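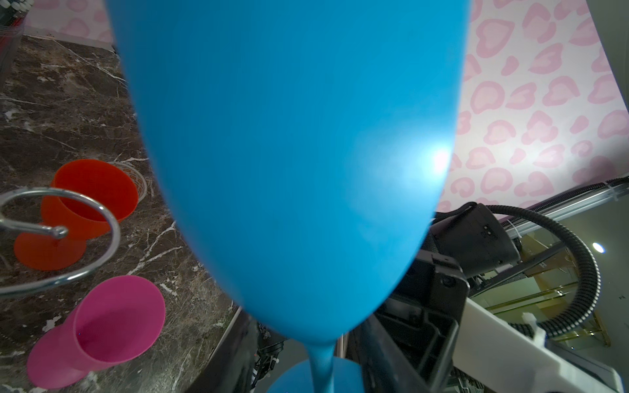
*Blue plastic wine glass and the dark brown marble countertop.*

**Ticket 279 -- Irkosel glasswasher, back bar: stops mid-cycle, water left in the tub**

Status: Closed
Site: Lepik
Priority: Normal

**Problem as reported**

Machine starts and fills normally, washes, then stops before the rinse with code E4 on the display. Water stays in the bottom of the tub up to the lower spray arm. Turning it off and on clears the code. The next cycle sometimes finishes and sometimes doesn't. Started in January after the sink next to it was replaced.

**Log**

9:40 a.m. Ran an empty cycle. It finished. Ran a second one and got E4 after 16 minutes. The manual lists E4 as "drain time exceeded," so the machine tried to pump out and the level switch never reset.

9:55 a.m. Pulled the tub filter. Some label paper and a lemon seed, nothing that would block it. Rinsed and refitted. Same result.

10:20 a.m. Bailed out the tub and opened the pump cover. Impeller turns by hand with the usual magnetic notchiness. No glass chips. Measured the pump coil at the connector and it is within the range in the manual. Put the pump down as good for now.

10:45 a.m. Disconnected the drain hose at the sink tailpiece and ran it into a bucket. Drained fast. Ran three more cycles this way with no code.

11:30 a.m. Reconnected the hose to the tailpiece. E4 on the first cycle. So the fault is between the hose end and the trap.

11:35 a.m. Checked the knockout plug in the new tailpiece. It had been punched out, but not all the way -- a flap of plastic is still attached on one side and can swing across the opening. Cut it off with side cutters and fished the piece out of the trap.

12:10 p.m. Two cycles, no code. The second one drained slower than the bucket test, so I am leaving the ticket open overnight.

**Update, next morning**

E4 again on the second cycle after opening. Plug opening is clear. Level switch hose is clear too.

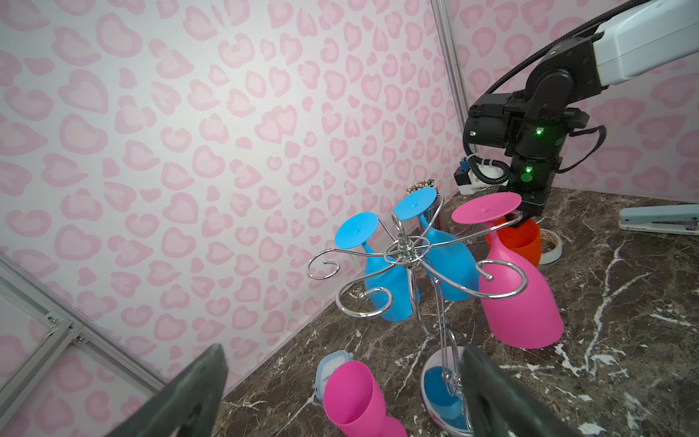

Dinesh Pramanik: Look at the hose run behind the cabinet before you order anything. When the sink was swapped, the hose may have dropped off its high clip. If it sags below the tailpiece you get a pocket of standing water, and the pump has to push through it every time. The clip should hold it 28 inches off the floor.

**Reply**

Pulled the machine forward. The hose was off the clip and lying on the floor, with a flattened spot where the rear foot had been resting on it. I had only checked the end by the sink yesterday. Replaced the hose with the spare Prasside one from the parts drawer, clipped it up at 28 inches, and pushed the machine back while watching the loop.

Ran four cycles back to back. No code, tub empty at the end of each.

**Cause:** crushed drain hose, plus partly attached knockout plug in new tailpiece.

**Parts used:** one drain hose, one hose clamp.

**To do:** reorder hose. Add "check hose clip" to the sink replacement sheet.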